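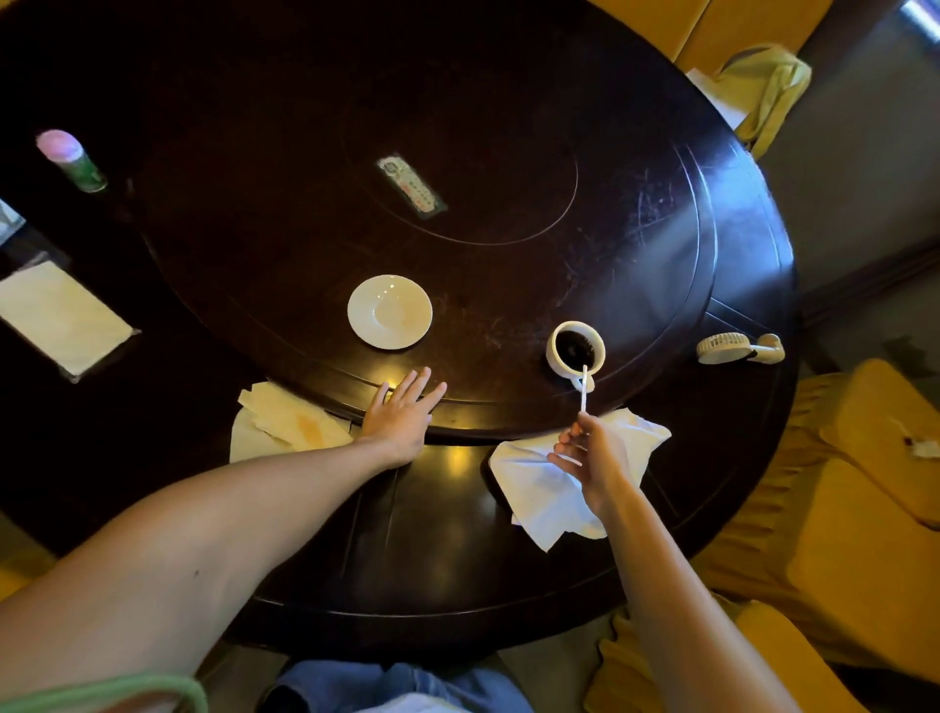
Poul Riis wrote back to say that if I planned to stand up and call the second Clandau record underrated, he would be in the back row with his copy, and he would be holding the side where the flute solo is. So, hello Poul. We'll get to the flute.

Opening. Wait for people to sit. Don't say "can everybody hear me," last time they said no and it went downhill.

What I'm talking about tonight: library music. Records made to be sold to people who needed forty seconds of something under a film about cement. Never in shops. Sent out in plain sleeves to editors, who played them once, wrote rude things on the labels and filed them.

Explain how the titles work. Read the list off the back of the Sultell sleeve, slowly, with a straight face: "Busy Harbor," "Busy Harbor (Less Busy)," "Executive Worry," "Mild Peril With Bongos." Pause. If they don't laugh at the bongos, cut the second list and go straight to the music.

PLAY: "Executive Worry," first minute. Fade before the key change. The key change is a mistake and I think the band knew it.

Sultell was a tiny outfit. Two people ran it, one who could read music and one who owned the van. Between them they put out a catalog that runs to 1,318 cues, and I have listened to all of them, a sentence I have learned to leave out at weddings. Most are what you'd expect. A man plays a vibraphone because he has been told to. Then you get to the Zakaria sessions and somebody has let the drummer choose the tempo.

Zakaria: it's a project name, a label for whoever turned up. Same bass player throughout, you can tell by the buzz on the low string. He never got it fixed. By the last session I'd miss it if it went.

PLAY: Zakaria, "Night Traffic." All of it. Don't talk over it. I always talk over it.

After the track: point out the organ. It comes in half a beat late, every time, through the whole piece. Either that's genius or the organist couldn't see the conductor. I used to argue for genius. I'm older now.

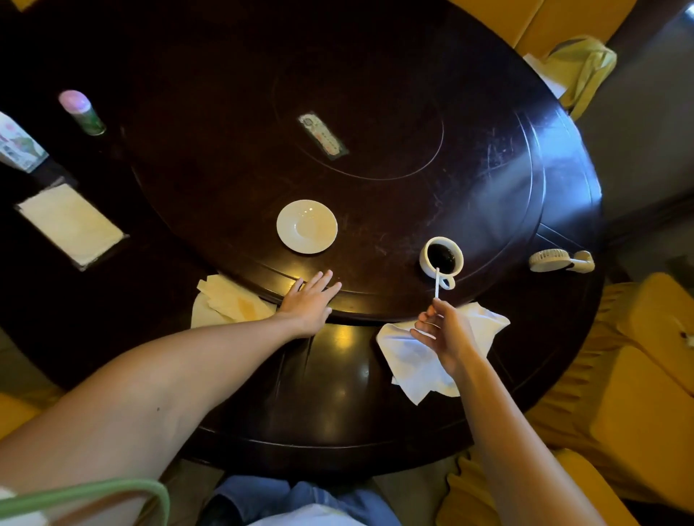
The other thing about the organ is that it's mixed louder than the tune. Library records do this a lot. The tune was supposed to stay out of the way of a narrator, so the engineers got bored and made everything else interesting. Say this clearly, it's the one real idea in the talk and last time I mumbled it.

Now Clandau. Two albums, and the first is the one people pay silly money for. Nice sleeve. It opens with the good track and then sort of apologizes for thirty minutes. The second has worse songs, worse sound and a flute, and I play it far more often.

Defend the flute. It is out of tune for the first eight bars. Grant Poul that much. Then the strings slide down to meet it, and for a moment the whole orchestra is wrong together, and it's lovely. You couldn't write that down and you'd be fired for asking for it.

PLAY: Clandau, side 2, last track. Start at the strings if running late. If Poul is heckling, start at the flute.

Short bit on the Tedton reissue. They did a decent job with the sound. They also cleaned the hiss off so thoroughly that the cymbals went with it, and the liner notes call the music "timeless," when you can date it to the month by the synthesizer. Buy it anyway. The old pressings are all warped and the people selling them are worse.

Skip the slide with the chart. No one liked the chart.

Questions. Likely ones:

Was any of this ever used in anything? Yes, mostly in films about tooth care.

Where to start? Zakaria, then Clandau two, then stop and go outside for a bit.

Is the bass player still around? Don't know. I've written to two addresses. One came back and the other one sent me a catalog for garden furniture.

Next talk is in June, novelty organ singles. Mention the sign-up sheet by the door. Take the records home this time.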